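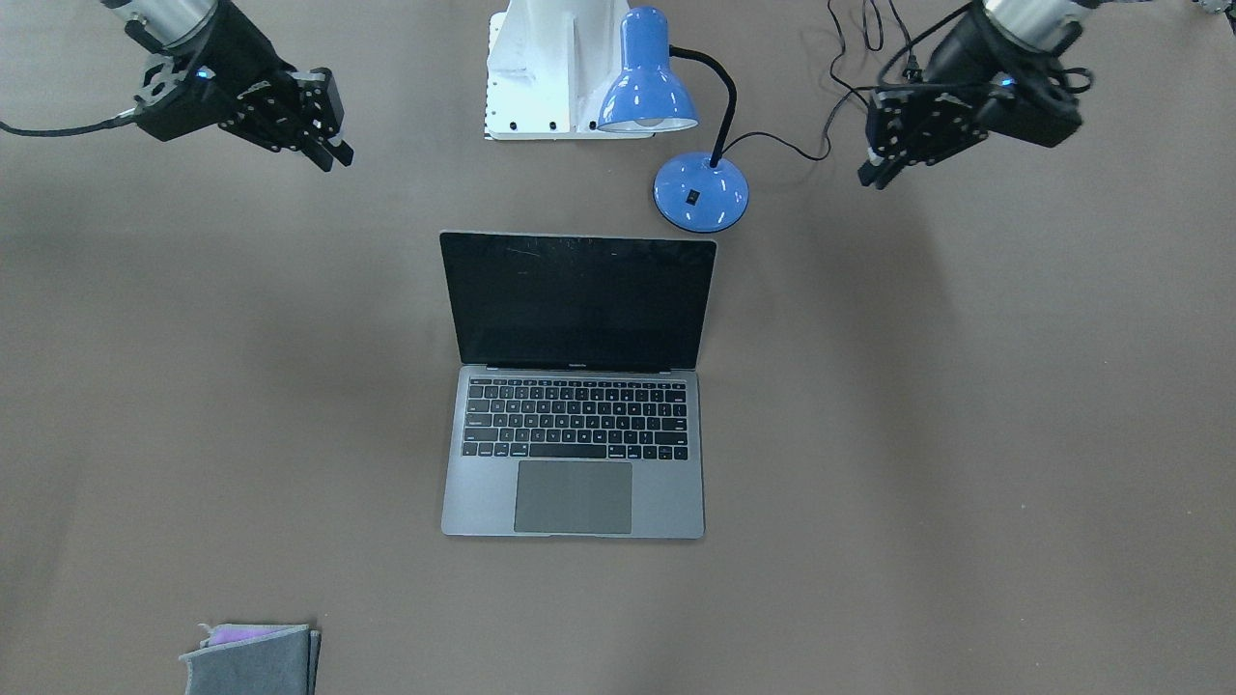 From: Samina Zaidi
Date: 13/06/2020
Subject: Re: [tapsell-bread] Rye starter going flat

Oddur Sveinbjörnsson wrote:
> My rye starter was lively all through May and now it barely moves.
> I feed it every morning, equal weights of flour and water, same jar,
> same shelf. It smells fine, a bit like apples. Is it dying? Should I
> throw it out and start over with wheat?
>
> Also, has anyone tried the coarse flour from Brarko? The bag says
> whole rye but it looks more like cracked grain to me.

Oddur, please don't throw it out! Apples is a lovely smell and I'd bet you're a couple of good feedings away from a happy jar.

My guess is the warm weather. Once my kitchen heats up, the starter eats everything by dinner time and then sits there hungry all night. If you only look at it in the morning you've missed the whole show. Try feeding it twice a day, and keep back much less of the old stuff. I go down to 16 grams of starter, then add 37 grams of rye and the same of water (odd numbers, I know, but they come from a half-remembered recipe of my aunt's and I've never changed them). Put a rubber band around the jar at the level you start from and check it after lunch.

Yes to the Brarko flour! It is very coarse, and I love it, but not for the starter. I soak it overnight with a pinch of salt and stir it into the dough the next day. For feeding I use the finest rye I can find – the Kudier one has been great when the co-op has it.

The loaf I've been making all month:

500 g fine rye
a big handful of the soaked coarse stuff
8 g salt
a spoon of dark syrup
water until it looks like wet cement

It goes straight into a greased tin, no kneading. Smooth the top with a wet spoon, wait for little holes to show, then bake it hot to begin with and lower after that. Leave it wrapped in a towel until the next day. I have failed at this every single time, and the end slice with cold butter was worth it.

Does anyone still have the caraway version that went around after the Rusow bake day? I lost my copy and would really like to try it next weekend.

Samina

Contact the list owner | © Tapsell Bread List | Back to top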